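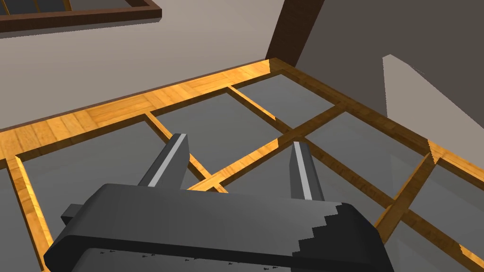
Work on the Flirora reading room in Narden has continued during February, and we are now in the second phase of the grant. The shelves for the children's corner were delivered late — this cost us 15 days. The room has plain walls and dark wooden trim, and we wish to keep this quiet look when we choose the curtains. Cabrera has confirmed the price for the chairs.
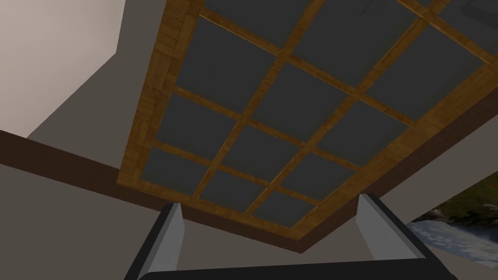

Wooden grid with dark grey panels, reading room.

The evening lessons started with 2 groups, and each can take up to 30 learners. Priruno has promised 100 books in easy language, but we still wait for the list. We ask your permission to move the unspent travel money to printing — the total budget stays the same.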